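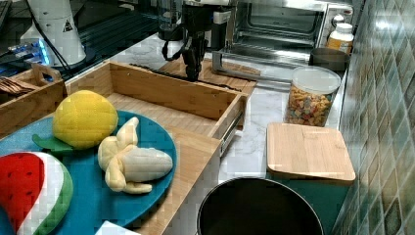

排球柱地面套筒回弹与松动的测量

摘要
室内多功能球场普遍采用预埋地面套筒固定可拆卸排球柱。套筒与柱脚之间的配合间隙随插拔次数增大，导致张网后柱顶内倾，网高下降。本项目以Gullatix体育馆2号场地的两处套筒为对象，测量间隙、柱顶位移与中点网高的关系，并比较两种衬套的补偿效果。

一、背景
Gullatix体育馆的主场地铺设枫木运动地板，下方为混凝土基层，套筒埋于基层内，上口以黄铜盖板封闭。场地由排球、羽毛球和手球共用，球柱需频繁拆装。馆方的登记表显示，两处套筒自安装以来累计插拔2,081次。使用者反映，网绳张紧后数小时内网高下降，需要反复摇紧绞盘。
已有的维护手册只规定了盖板与地面的平齐度，没有给出套筒内壁磨损的判定值。本项目因此先确定测量方法，再讨论更换条件。

二、设备与材料
球柱为铝合金圆管，由Skundness供货，柱脚插入段外壁经阳极氧化处理。套筒为镀锌钢管，内壁无衬层。衬套两种：甲型为尼龙整体式，由Nijs提供；乙型为聚氨酯开口式，由本组按套筒内径自行裁制。
测量用具包括内径量表、塞尺、激光测距仪、拉力计和量网尺。拉力计串接在上网绳与绞盘之间，每组测量前归零。

三、方法
（一）间隙测量。清除套筒内积灰后，在上口、中段、下段三个深度各取两个正交方向测内径，与柱脚外径相减得径向间隙。
（二）柱顶位移。激光测距仪固定于独立支架，不与地板龙骨接触，以空载时柱顶位置为零点。网绳张力分级增加，每级稳定后读数。
（三）网高。在中点及两条边线上方分别测量，记录张紧后即时值和静置后的值。
（四）每种工况重复18次，每次均将球柱完全拔出后重新插入，以计入装配误差。
无衬套、甲型、乙型三种工况按随机顺序进行，避免绳材蠕变集中影响某一工况。

四、结果
间隙沿深度分布不均，上口最大，中段次之，下段与出厂尺寸无明显差别。上口磨损集中在朝向场内的一侧，与张网时柱体的受力方向一致。
无衬套时，柱顶位移与张力的关系分为两段。低张力段位移增长快，对应柱脚在间隙内的刚性转动；柱脚贴紧套筒内壁后，曲线斜率减小，主要反映柱体自身弯曲。两段的转折点在张力582牛处，东西两柱结果接近。
加装甲型衬套后，第一段基本消失，曲线接近直线。乙型衬套保留了一个较短的过渡段，位移的离散程度大于甲型。初步判断，乙型的开口在插入时方向不固定，开口朝向场内时支承面积减小。
静置后的网高变化在三种工况下均存在。装甲型衬套后，下降量几乎减少一半，剩余部分应来自网绳伸长和绞盘棘轮间隙，衬套无法消除。

五、讨论
上口磨损呈单侧分布，说明仅用单一方向的内径判断套筒状态会低估间隙。建议测量时至少包含场地长轴方向。
甲型衬套的缺点是拆装阻力较大，柱脚表面有灰粒时易卡滞。试验中有两次需要两人配合才能拔出，擦净柱脚后恢复正常。乙型拆装方便，若在外缘增加定位凸键，使开口固定朝向场外，性能应有改善，本项目未及验证。
护柱垫对结果的影响未单独考察。全部测量均在拆除护柱垫的条件下进行，实际使用时护柱垫的重量可能使空载零点略有偏移。
另需说明，Cirulcombe校区的球场使用带锁紧螺栓的套筒，结构不同，本报告的数据不适用于该处。

六、结论
1. 2号场地网高下降的主要来源之一是套筒上口单侧磨损。
2. 尼龙整体式衬套可有效抑制柱脚转动，不需要破拆地板。
3. 定期检查应增加套筒内径一项，测点取上口，方向取场地长轴。
4. 绞盘棘轮间隙和网绳伸长需另行测量。

附：原始读数表与绞盘拆检记录存于课程资料柜，编号同场地编号。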